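4 Choosing a surface and setting up the Stolora lamp

Read this section before you fit the arm to the base. The lamp is heavier at the top than it looks, and the surface you put it on decides how steady it will be.

4.1 What you need

Stolora base, arm and shade
Table clamp (only if you are not using the weighted base)
2 felt pads, in the small bag with the hex key
Hex key
A soft cloth

4.2 Choosing the surface

The weighted base needs a flat area at least 400 mm deep. Measure from the wall to the front edge of the desk or table. If you have less than this, use the table clamp and go to 4.4.

Solid wood, laminate, stone and metal tops are all suitable. Glass tops are suitable for the weighted base only. Do not fit the clamp to glass of any thickness.

Old or natural boards need a closer look. Knots and cracks are part of the wood and do no harm by themselves, but the base must not stand across a raised edge or a gap. Lay a ruler over the spot you have chosen and look for light underneath. If the ruler rocks, move the base along until it sits flat.

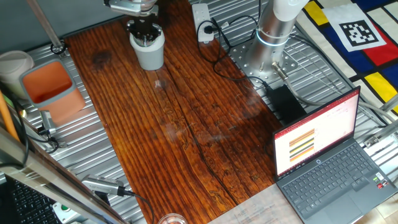

Photo: Calado workshop

Boards with a long crack along the grain, set on top of another surface, should be checked for movement as well. Press down on each corner in turn. If the board shifts, put non-slip matting under it before you go on.

Varnished tops mark more easily than oiled ones. Wait until new varnish has hardened fully, following the times on the tin, and always fit the felt pads.

CAUTION: Do not stand the lamp on a cloth, a place mat or a stack of books. The base can slide when the arm is moved.

4.3 Fitting the weighted base

1. Wipe the surface with a dry cloth.
2. Turn the base upside down and peel the backing from the felt pads. Press one pad into each recess and hold for a few seconds.
3. Turn the base the right way up and set it down with the cable slot facing the wall.
4. Lower the arm into the socket until it clicks. The arrow on the arm must line up with the arrow on the socket.
5. Tighten the grub screw with the hex key. Stop when you feel firm resistance.
6. Feed the cable through the slot. Leave enough slack for the arm to turn both ways.

Note: if the arm will not click into place, take it out and check the socket for packing foam.

4.4 Fitting the table clamp

1. Open the clamp until it passes over the edge of the table.
2. Slide it on as far as it will go. The rubber face goes on top.
3. Tighten the handle by hand. Do not use pliers or a length of pipe for extra force.
4. Fit the arm as in 4.3, steps 4 and 5.
5. Push the arm gently from side to side. If the clamp creeps, loosen it, clean both faces and start again.

Soft woods can dent under the clamp. A piece of thick card between the lower jaw and the table will prevent this.

4.5 Setting the height

Set the shade about 600 mm above the surface for general work and lower for reading or sewing. Hold the arm below the joint when you move it, and keep your fingers clear of the spring.

CAUTION: The shade gets hot in use. Switch off and let it cool before you change its angle. Keep paper, curtains and pens stored upright in pots well away from it.

4.6 Before you switch on

Check that the cable is not trapped under the base or pulled tight at the plug. Check that the grub screw is still firm, and check it again after the first week of use.

Replacement felt pads and clamp rubbers are sold under the Lurport spares list at the back of this manual. For care and cleaning, see section 5.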